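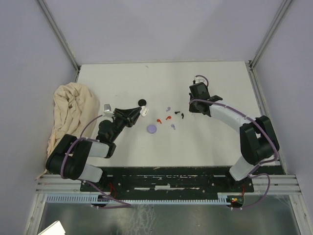 Two robot arms at a white table with small objects between them.

Why I would like to see the service charge before I see the kitchen

When my wife and I began to look for a flat in Stilley, we visited many places, and every visit had the same order. First the agent opened the door and spoke about the light. Then we saw the kitchen, then the balcony, then the bathroom. At the end, when we had our coats on again, I asked how much the service charge was. Two times the agent had to telephone the office to find out.

I think this order is wrong. A person over sixty who buys a flat in a managed building is buying two things, the rooms and a monthly bill, and he will live with the bill as long as he lives with the rooms. The price of the flat is paid once. The charge comes back every month and it does not ask if your pension has grown.

At Vaughan Court, where we now live, the charge was 211 pounds a month when we signed in August. The building has 80 flats, two lifts and a garden that is cut more often than it needs. I do not complain of the sum. I complain that I learned it late, and that I learned only the sum. Which part goes to the lifts? Which part is saved for the roof? The managing company, Prorel, sent me the full accounts after my third letter, and they were clear and well made. So the paper existed all the time. It was only kept in a drawer.

Some neighbours tell me that buyers do not want such papers, that they would be frightened. Maybe a few would be. But I remember the flat we nearly took on Stidar Road. It was prettier than ours and the charge was only 80 pounds, and I was very pleased with myself. Then a resident on the stairs told us that each owner had just received a letter asking for 3058 pounds for the roof. A low charge can mean good management, and it can also mean that for many years no money was put aside. From outside you cannot see the difference.

My proposal is small. Every advertisement for a managed flat should print the monthly charge in letters of the same size as the price. Next to it should stand the amount held in the reserve fund, and the charge of five years ago, so that we can see in which direction it walks. Ours has already been announced as 291 pounds for the coming year, and I could have prepared myself better if I had seen the earlier figures.

An agent said to me that this would make the advertisements ugly. I answered that the advertisements have room for a photograph of a bowl of lemons. He laughed, but he has not changed his advertisements, and I still read them every weekend.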